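Decluttering the toy cupboard (and what we kept)

May 24, 2023

I have been putting this off since December, so please be impressed. The toy cupboard is done!

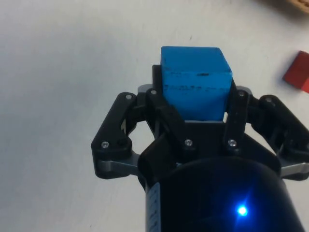

Why it took me so long

Well, partly laziness. But also I'm soft about toys in a way I'm not about anything else. I'll bin a saucepan without blinking, and then spend an entire evening holding a bear with one ear. My friend Mebrat says to do one shelf at a time and have a cup of tea in between, so I did, and by the third shelf I was mostly tea.

The keep pile

Blocks stay. I don't care how scuffed they get -- a blue cube with dark marks across its middle still stacks, and the paint on old ones goes a bit soft-looking that I really love. The marble run from Arneck stays too, even though we're 11 marbles short and I keep finding them in shoes.

Jigsaws were harder. We did the 200 piece one of the harbour on the kitchen floor to check it (complete!!) and gave up on the 300 piece one, as it's nearly all sky. If anybody in the village fancies a lot of sky, give me a shout.

The going pile

Anything with a battery hatch that won't open. Anything that sings. Ifor Hopkin is taking the train set for his grandson, minus the bridge, which went missing when we moved house and I still blame the removal van.

I washed the wooden bits with a barely damp cloth and left them on a towel overnight -- don't soak them, I ruined a lovely little duck that way once.

Next up is the airing cupboard, and I've already found a sleeping bag in there I don't recognise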